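Project report – resale listings for model railway stuff
Luzius Auer
Tue 12 July

What I set out to do

My uncle stopped running his layout in December and gave me the lot. Boxes of track, wagons, two engines, a station kit never built. Told me to sell it and keep a share for school. So I made that my project: does a better written listing get a better price for used model trains? Or do buyers only look at the maker and the postage.

Prorik was the site I used for nearly everything. Flenard is the other one people talk about but it charges a listing fee up front, so only the engines went on there.

How I did it

Split the wagons into pairs, same type and same wear as near as I could get. One of each pair got a short listing – name, scale, "used, good condition", price. The other got a long one with wheel type, coupler type, what was missing, how long it had been in a box, which curves it would go round. Same starting price for both. Same day of the week for both to end, evening.

19 pairs in the end. Wanted more but some wagons had no partner, and one hopper fell off the shelf and lost a coupler, so that pair was out.

Every wagon got cleaned first. Cotton swabs on the wheels, soft brush on the body. Do not use the kitchen spray, it takes the lettering off. I found that out on a brown boxcar and it went in the spares lot.

Testing took far longer than planned. I only had one loop of track up and the power pack cut out whenever it got warm, so I rolled most of the wagons by hand and checked that they tracked OK over one switch. Not perfect but the buyer gets an honest answer.
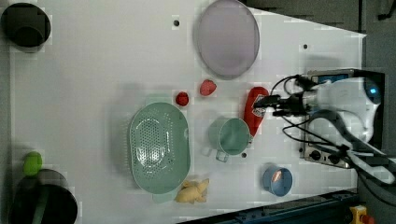 Postage next. I guessed it for the first few and lost money on every one. After that I weighed each wagon packed, in its real carton, and wrote the weight on a sticker. The heaviest single parcel was 567 grams, a flat car with a metal load. Foam sheet round the body, nothing pressing on the handrails, then paper in the gaps. No complaints about breakage after I switched to foam.

What happened

The long listings mostly did better. Not all of them. For the common wagons – plain gondolas, the small tank cars – it made hardly any difference and twice the short one sold for more. My guess is two people who both wanted it and got stubborn.

For the odd stuff the long text mattered a lot. Matei couplers are a good example. They don't fit the usual ones without an adaptor, and buyers know that, so they want to see it in writing. Short listings for those got questions every day, long ones got bids. One of the Siltiter coaches had a replacement roof and I said so in the first line. Thought it would kill the price. It sold above its partner that had the proper roof.

Questions from buyers were the biggest time sink by far. I kept a log. Most asked:
Will it run on a tight curve
Are the wheels plastic or metal
Is the box included
Can you post two together

After I put those four answers at the top the messages nearly stopped. Should of done that from the start.

Problems with the method

Same type doesn't mean same wagon. Color fades diffrently depending which side faced the window. Bidders could see both listings of a pair at once too, and some probably waited for the cheaper one. If I did it again I'd leave a gap between them, 30 days maybe.

Also my titles changed halfway. The early ones had the scale at the end and search cut it off on phones. Moved it to the front. So the early pairs and late pairs aren't really the same test, and I didn't have enough stock left to redo them.

Still to do

The station kit hasn't sold. Neither has the box of curved track, nobody wants to pay the postage on it. Engines are on Flenard till the end of the month. My teacher asked for the price table as a separate sheet so it's not in here, it's stapled to the back along with the question log.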